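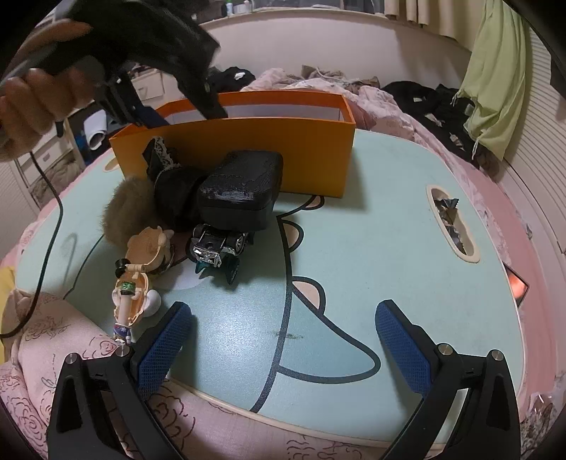 Eine Abendroutine aufbauen, die auch in vollen Wochen hält

Wer von morgens bis abends Termine hat, verschiebt die eigene Erholung gern auf das Wochenende. Dort ist sie dann schnell wieder weg, weil Einkauf und Wäsche warten. Eine kurze, feste Routine am Abend braucht weniger Zeit, als viele denken. Die folgende Anleitung kommt mit 40 Minuten aus und lässt sich in vier Schritten einrichten. Spezielles Zubehör ist nicht nötig.

Was Sie brauchen
Ein Notizbuch oder ein paar lose Blätter
Einen Stift
Eine Tasse Kräutertee oder warmes Wasser
Einen Wecker, der nicht das Handy ist
Eine Gesichtscreme oder ein Öl, das Sie ohnehin benutzen

Schritt 1: Den Feierabend festlegen
Suchen Sie eine Uhrzeit, zu der die Arbeit wirklich aufhört. Für die meisten Berufstätigen liegt sie zwischen 19 und 21 Uhr. Tragen Sie diese Zeit als Termin in den Kalender ein, auch wenn es sich am Anfang komisch anfühlt. Wer im Schichtdienst arbeitet, nimmt einen festen Abstand zum Schlafengehen, zum Beispiel zwei Stunden.

Danach werden keine dienstlichen Mails mehr geöffnet. Das Handy kommt in ein anderes Zimmer oder wenigstens in eine Schublade. Ich lade meines im Flur.

Schritt 2: Den Kopf leeren
Setzen Sie sich zehn Minuten hin und schreiben Sie auf, was noch offen ist. Ganze Sätze sind nicht nötig, Stichworte reichen. Streichen Sie anschließend alles durch, was morgen nicht erledigt werden muss. Übrig bleiben sollten höchstens 2 Punkte.

Ich benutze dafür den Tagesblock von Odar. Er hat 102 Blatt und liegt flach auf, ein Schulheft tut es genauso. Wer lieber am Bildschirm schreibt, kann die App Briter ausprobieren. Am Abend würde ich trotzdem beim Papier bleiben.

Am Bett genügt eine kleine Ablage. Ein Kindertisch oder ein Betttablett ist dafür völlig ausreichend.

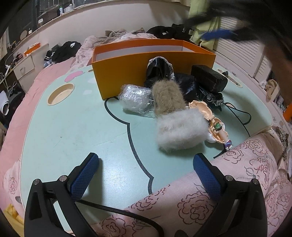
Tischplatte in Bärenform mit rundem Becherhalter und aufgemaltem Herz.

Schritt 3: Den Körper herunterfahren
Für diesen Schritt sind 20 Minuten vorgesehen. Beginnen Sie mit einer warmen Dusche oder einem Fußbad. Danach folgt die Pflege: Gesicht reinigen, Creme auftragen, Hände und Nacken kurz massieren. Bei mir steht das Lavendelöl von Flomora im Bad, davon genügen wenige Tropfen. Bei empfindlicher Haut testen Sie neue Öle zuerst in der Armbeuge.

Trinken Sie den Tee langsam und im Sitzen. Ich mag die Zitronengrasmischung von Srisuk, weil sie kein Koffein enthält. Über den Tag verteilt sollten Sie schon genug getrunken haben - wer abends noch bis zu 700 Milliliter nachholt, steht nachts wieder auf.

Schritt 4: Ruhig abschließen
Die letzten zehn Minuten gehören einer Sache, die kein Ergebnis haben muss. Lesen, Musik hören, aus dem Fenster schauen. Serien eignen sich schlecht, denn eine Folge ist fast immer länger als geplant.

Häufige Fragen

Was mache ich, wenn ein Abend ausfällt?
Am nächsten Abend normal weitermachen und nichts nachholen. Wenn die Zeit sehr knapp ist, machen Sie nur Schritt 2.

Geht das auch mit Kindern?
Ja, dann beginnt die Routine eben erst, wenn sie schlafen. Schritt 3 lässt sich auf fünf Minuten kürzen.

Wann merke ich etwas?
Das ist sehr verschieden. Ich habe im Februar angefangen und in den ersten Wochen vor allem gemerkt, wie oft ich zum Handy greifen wollte. Bei anhaltenden Schlafproblemen sprechen Sie bitte mit Ihrer Hausarztpraxis.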